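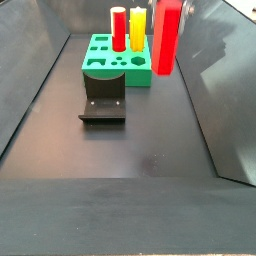
Paloma Zamora thinks we're all being far too patient. She'd read my last post, the one where I said I'd be happy with a machine that could empty a dishwasher by the time I retire, and she wrote back that her sister has been promised exactly that since the nineties and is still standing there with a fistful of forks. What did I think had changed?

Fair question! I didn't have a good answer, so I took it to Paraskevi Panagiotou, who has spent most of her working life on manipulation (hands and grippers, basically) and who now runs a little group in Greltorton. I called her at nine in the morning with my coffee and a page of questions, and we were still going at half past ten.

I started with Paloma's forks. Can a machine do it yet?

"It can do your forks on a good day," she said. "Ask me about your neighbor's forks and I get nervous."

She told me her people spend a shocking amount of time on toys. Shape sorters, pegs, blocks, the stuff you'd find on the floor of any daycare. I laughed, and she didn't mind, she gets that a lot. "A square peg and a square hole, that's a plug and a socket. It's a drawer going back on its runners. It's the little cup that goes in the coffee machine. If you can't do the toy, please don't come and tell me you're doing kitchens."

So what goes wrong? Angle, mostly, she said. You and I push a block at a hole, feel it catch on the rim, and give it a wiggle without thinking. A machine has to notice the catch first, and then it has to know that the answer is a wiggle and not more force. "More force is how you break a plate," she said, and then told me a long story about a serving dish that I promised not to print.

I wanted numbers, because Paloma would want numbers. Last spring the group logged 4000 tries at putting one part into another, and 3164 of them went in. I said that sounded pretty great. There was a pause on the line.

"Would you keep a dishwasher that dropped every fifth glass?"

Okay, no. I would not. 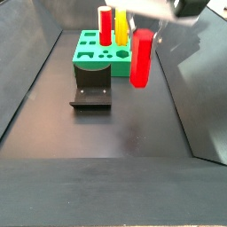

We got onto shop floors after that, where she's a good bit more cheerful. She did a stint with Bollen, a firm that packs spare parts, and she says a place like that is kinder to a machine than any house. The bins stay put, the light stays the same, and if a part is awkward somebody can make a holder for it. "In your home, who's going to make a holder for the cheese grater?" I told her my cheese grater hasn't been in the same drawer twice. "There you go," she said. "You're a hard customer."

Even at Bollen the machines got the boring parts and people got the fiddly ones. One of the packers there, Hnat Kravchuk, used to save up the tangled bags of clips and bring them over to her at lunch, just to watch her face.

I asked what chore she'd hand over first, if it were her own house. I was expecting laundry. She said no, fabric is miserable, every towel is a new shape every time you touch it. She'd go for picking up. Toys off the floor, shoes to the rack, cups to the sink, slowly, while she's at work and doesn't have to watch. "It can take 2 hours over it. I don't care if it's slow. I care if it steps on the cat." (The cat is called Rosenthal, and I heard plenty about him too.)

And the dishwasher? She gave me a maybe for the plates, a later for the glasses, and wouldn't give me a year for either, though I tried three different ways of asking. Her advice for Paloma's sister was to buy one of those flat cutlery trays you lift out whole. I've passed that on. Paloma says her sister already has one and hates it.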